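Drunddale Matt Wall Paint in Dark Taupe

I've been selling paint out of the same shop for years and I still get excited when a proper moody colour comes in. Drunddale is our own mix, made up for us by Praleron, and the dark taupe is the one I took home for my own hallway (and then the downstairs loo, because I had half a tin left over and no self-control).

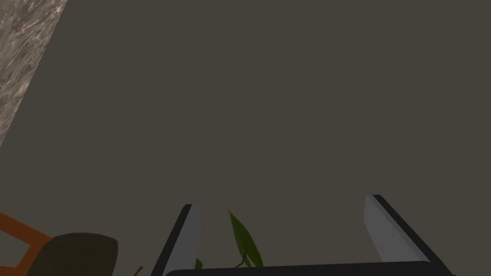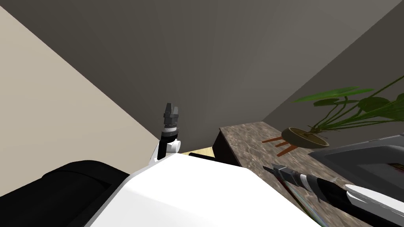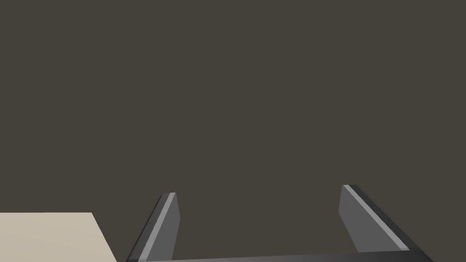
Dark greyish surfaces, among other things: three views from the same place.

So, the paint. It's a flat matt, water-based, and it goes on thick - thicker than you might be used to, so give it a really good stir and don't overload the roller. Two coats will do most walls. If you're going over white or a bright colour then I'd start with our grey undercoat, otherwise you'll be up the ladder for a third go like I was!

You can touch it after an hour or so but please leave it overnight before the second coat. I know, I'm impatient too. It wipes down with a damp cloth once it's had a couple of weeks to harden. Scrubbing will leave shiny patches, so go gently near light switches and anywhere the dog leans.

Colours shift a lot with the light. In my hallway it looks nearly brown in the morning and much greyer by teatime, and Hanane Abou Zeid, who painted her whole bedroom in it in February, says hers goes almost purple under the bedside lamp. Do get a sample pot first and paint a big bit of card you can move about.

Tins come in 1 litre, 2.5 litre and 5 litre, plus the little sample pots. The shade number is 322 and you'll want that for reordering. If you're doing a big room, buy it all in one go so it comes from the same batch - I can usually match an older one but I won't swear to it.

Free delivery on orders over £60. Collection is fine as well, just ring before you set off and ask for me or Belmiro.

Colleen

Recently viewed
Drunddale Grey Undercoat
Hestholm Satin for Wood, shade 167
Hestholm Radiator Paint
Belkadi Short Pile Roller Set
Drunddale Matt in Oatmeal, shade 182
Sample Pots, all shades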